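## 4.2 Carton face tracking during cart loading 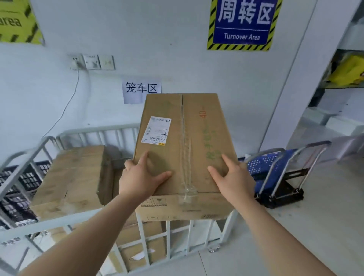 **Figure 3.** Head-view image from the cage-cart loading set. A carton with a taped center seam is held upright above the cart, with other cartons inside it.

The perception module has to keep a stable estimate of the carton pose from the moment both hands close on it until it is released into the cart. We found this stage harder than shelf picking. The carton is close to the camera, it covers much of the cart, and the hands hide parts of its lower sides. A detector trained on free-standing cartons tends to shrink its box to the part of the face between the hands, which moves the estimated center upward.

Our tracker, built on the Endevlow runtime, fits a planar face model instead of a bounding box. Two kinds of evidence are used. The first is the outline of the face, taken from the segmentation mask after hand pixels are removed. The second is a set of interior marks: tape seams, shipping labels, and printed text. In Figure 3 the seam runs vertically down the face and the shipping label is near its upper left, so the fit is still well constrained with a hand on each lower side. Printed text is used only as texture. The tracker does not read it, and sideways characters such as the red "40" need no special handling.

Labels proved to be the less reliable of the interior marks. Cartons are reused at the Hendau site, and old labels are often left on next to new ones. We therefore match labels only within an episode and discard them at release. Seams are matched across the whole face and carry a higher weight.

The cart presents a separate problem. Its bars break up whatever is behind them, and a carton already inside may be split into several thin segments. The Zoritz planner needs the free volume in the cart, so the segments must be merged before they are passed on. We merge two segments when their fitted planes agree and the gap between them is covered by a detected bar. Worn cartons with scuffed surfaces gave the most merge errors – the plane fit is noisy there, and the edges are soft. Stacked crates seen through the side of the cart are rejected by depth, using the cart's own side plane as the limit.

We evaluated the tracker on 166 held-out episodes, with 660 used for training. All episodes were segmented by hand under a protocol written by Siiri Vaher, and the label set was frozen on 16th November. Tracking was counted as lost when the face estimate left the annotated outline for three consecutive frames. This happened in seven held-out episodes. In most of them the carton was turned so that the face was nearly edge-on, and the fit jumped to the neighboring face. The Aebischer baseline, which uses the outline only, failed on all of these and also drifted when a hand crossed a corner of the carton.

Recovery after a loss is left to the planner. It holds the last accepted pose, slows the arms, and asks for a new fit before lowering the carton – we did not tune this behavior for speed.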